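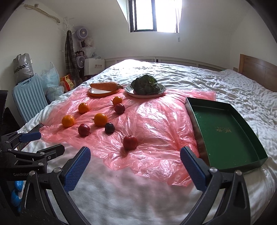

Aurel Ciobanu wrote in to say I'm too hard on Wollura and that its grippers are fine for fruit. Maybe. I wanted to see it with carrots and greens too.

Last updated: 2/21/25

The sales page promises 200 clean grabs per session - a number with no test behind it. 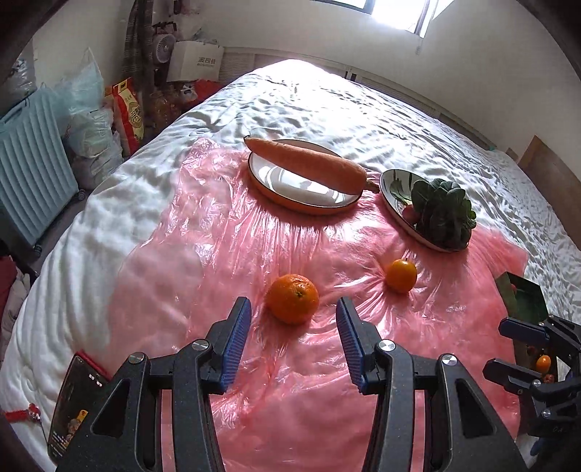 Does the starter kit cover soft produce? Only if you add the Dremeo plan, billed every month.

The blue pads have ridges. I'd still like a spec sheet.

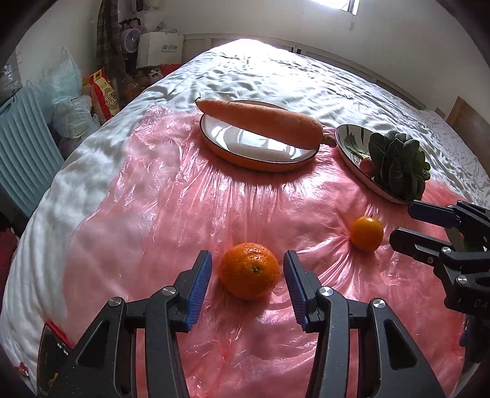

5 min read

I asked support about spare pads in September and got a brochure.
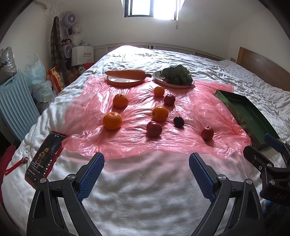
Would I buy it?

Not at this price.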